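Speaker notes, Plimaser group talk, July 2020
Labeling hand contact from head-view video, what worked, what didnt
20 min + questions. Skip slide 9 if late.

Slide 1
Hi, thanks to Zahira Ismail for the slot. Work is joint with Lyle Crenshaw and Verna Benavides. Say name of the method once, slowly: Kuser. Then move on.

Slide 2, the problem
Robot policies learned from people doing stuff. Store shelves are our task. We need to know WHEN a hand starts holding a thing and WHICH thing. Old way: label every frame by hand. Slow, and two labelers disagree at exactly the frames we care about.

Slide 3, what a hard shelf looks like
Leave it up a few seconds. Same brand, same color, next to each other. Ask the room which bottle is the target, somebody always says a blue one. It's the green one on the middle shelf, right hand on the lower part, already tipping forward. Left hand is open, near the shelf, holding nothing.

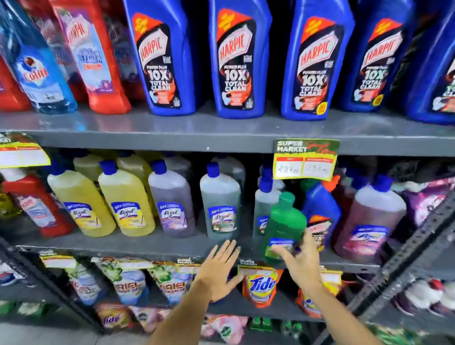

Fig. 1. Right hand: contact, green bottle. Left hand: no contact.

Point out: old detector calls both hands "contact" on frames like this. Overlap in the picture is not touch. Main point of the whole talk, say it twice.

Slide 4, method
- hand boxes first, off the shelf, nothing new
- then a short window, 40 frames, does the object move WITH the hand
- motion of the shelf itself subtracted out (head moves a lot, people forget this)
- if hand and object agree, contact. if not, hover
- third label, "unsure", goes to a person
Don't go into the loss. Esperanza Gallagher will ask about the loss. Backup slide 14.

Slide 5, data
1000 clips to train, 251 held out. Held out by store aisle, not by clip. Lyle insisted and he was right, numbers dropped when we did it but now I beleive them.

Slide 6, the hover case
Slow down here. Both hands up among the products. Left is over a gray-green bottle, fingers a bit curled. Right is upright just under the green Special Offer tag, and its fingers cover part of another gray-green bottle. One frame doesn't settle it. Annotators split on this kind.

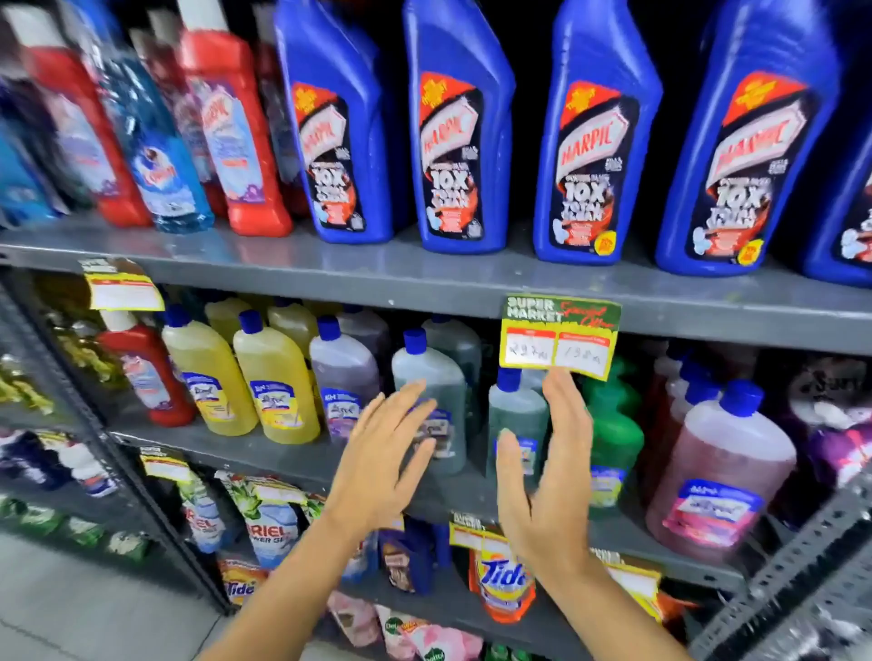 Fig. 2. Two hands, two candidate bottles. Sent to "unsure" on a single frame.

Price tags: tell the Fimero story if people look sleepy. First version locked on to tags as objects because they stick out from the shelf edge. Fix was boring, a tag class.

Slide 7, result
Labeling time per clip down 60 percent against full manual. Agreement between labelers better too, mostly from having the "unsure" bucket. Don't oversell: the start of contact is still late on see-through bottles.

Slide 8, what fails
Object hidden behind another one. Pouches, they bend, so "moves with the hand" gets mushy. Both hands on one item = counted twice sometimes. Verna has a patch, not in these numbers.

Slide 9 (skip if late)
Park split, kitchen clips. Same trend, smaller set.

Slide 10, next
Train the policy on the new labels, compare to old labels, same robot same shelf. Lanying Liang is running it. No results yet, dont promise a date.

Questions. Repeat them into the mic.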